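A Visit to Prondora's Open Day in Garnelham
Posted 06/07/2019
Filed under: Visits, Automation, Small shops

I had been meaning to get out to Garnelham ever since March, when the first flyer for the Prondora kit landed on my desk and I put it under a coffee cup and forgot it for several weeks. So when the invitation to the open day came I said yes the same afternoon, packed a sandwich I didn't need (more on the lunch later) and drove out through the kind of green country that makes you want to be late.

Drememska, the company that builds and sells the kit, has the upper floor of a former seed warehouse by the river. You park behind it on gravel, go up a metal stair, and somebody hands you a name badge and a very good cup of coffee. There were 16 of us on the morning tour, mostly people from small assembly shops, plus a couple of teachers from a trade school who asked the best questions of the day.

The morning began with a talk, and I will admit I was braced for an hour of slides. It was 20 minutes, and sensible. Prondora is sold as a complete two-arm bench kit: the pair of arms, the grippers, the controller, the software and two days of training at your own place. The idea is that a shop with mixed small parts and short runs, the sort of shop that could never justify a big fenced cell, can put one on a table and teach it a job before lunch. They were careful to say that "before lunch" depends a good deal on the job, and I liked them for it.

Then we were let loose among the benches, and this was the part I had come for. Each bench had a different kind of work on it. One was all connectors, another was sorting and boxing, and the one where I ended up spending most of my time was given over to what they call the odd-parts job, where nothing matches anything else and the arms have to cope. I do love a bench like that. Our own shop is odd parts from one end to the other!

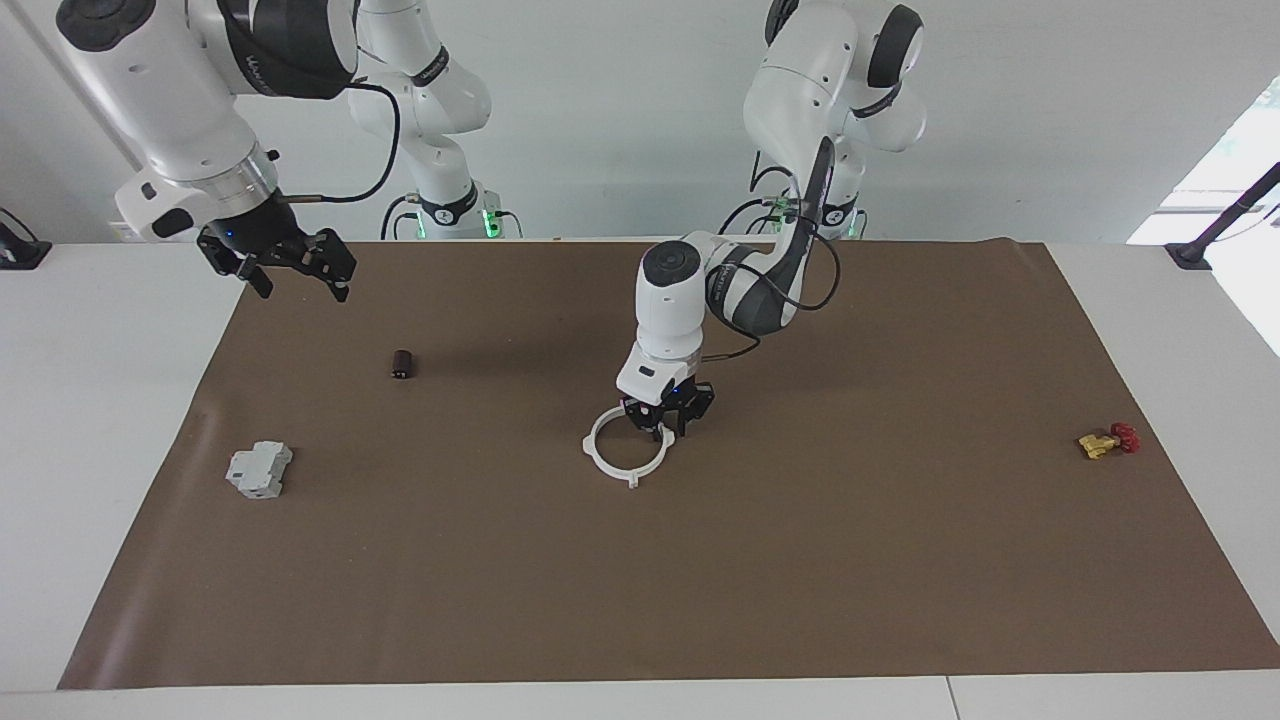
Echevarría wanted to know straight away whether a thin ring like that would survive being picked up a few hundred times a day, and said that in their shop it was always the light plastic parts that came back bent, never the metal ones. The answer from the Drememska side was that closing force is set part by part, in the same screen where you name the part, and that for anything thin they suggest starting at the lowest setting and working up. Echevarría seemed only half persuaded and asked for a trial with their own parts, to which the reply was a cheerful "send us a box."

I thought the ring was a good choice for a demonstration, myself. A brass-colored valve with a nice red handle gives two fingers plenty to get hold of, and a block with ridges and slots at least has some sides to it, but a flat circle with little tabs on the rim is the sort of thing I fumble with my own hands. The brown paper mat took my fancy as well. We have spent real money on rubber mats over the years, and I came home wondering whether a big sheet of paper wouldn't do us just as nicely.

The teaching itself is done by moving the arms by hand, with the software recording as you go, and they let us try. I was clumsy at first and then rather proud of myself. The arms feel lighter than they look. The menus are plain, the lettering is big enough for people my age, and the little lights on the arms are a help once somebody has told you what the colors mean, though I would have liked that printed on a card beside the bench.

Now for the grumbles, of which I have a few. The kit comes with one style of gripper finger and everything else is extra, and the price list for the extras was "being updated," which is a phrase I have used on customers myself. Delivery is running at 16 weeks. The support contract covers the first 60 days and after that you pay by the year, and I would want to read that page slowly with my glasses on before signing it. I'd also have liked to see a bench left running on its own for the length of the visit, with none of the staff standing near it.

Lunch was soup, bread and a tray of apricot pastries, and I have no grumbles there at all.

Would I buy one? I have asked for the loan kit, which they send out for a small fee that comes off the price if you keep it. We have a bracket job coming up that everybody dreads, and I plan to clear the long table by the back door and see how the arms get on with it. If you fancy going to Garnelham yourself, there is a second open day planned, and the sign-up sheet is on the Drememska site under Visits. Wear sensible shoes for the stair.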